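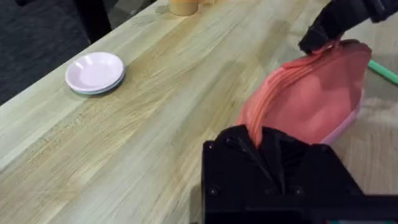
Subject: Re: [tabletops] Oil finish and colored tableware
Date: Wednesday, August 5, 2020

> Our butcher-block top was finished in May with Nasteno oil, two coats. We
> eat at it every day, mostly off plastic. Is it safe to leave plates and
> bowls standing on it between meals, and is a damp cloth enough for
> cleaning? The Tarcombe leaflet only covers cutting boards.

Two coats is thin for a table in daily use. I would add a third. My own top is 118 cm long and took 90 ml per coat, applied with the grain and wiped back after 20 minutes.

Plates can stand on a cured finish. Bowls with a raised foot ring trap water, so dry the underside first. Stack the plates away from the edge and leave the middle clear for wiping.

A damp cloth is enough - wring it out well and don't leave it lying on the wood, or draped over a bowl with one corner touching the top. Colored cloths can bleed into open grain. I wash new ones separately before they go near the table.

For dried food I use a Bondden nylon scraper, flat, along the strips. Knots take up more oil than the rest and may need a second pass.

The 500 ml can is the better buy if you plan to recoat yearly.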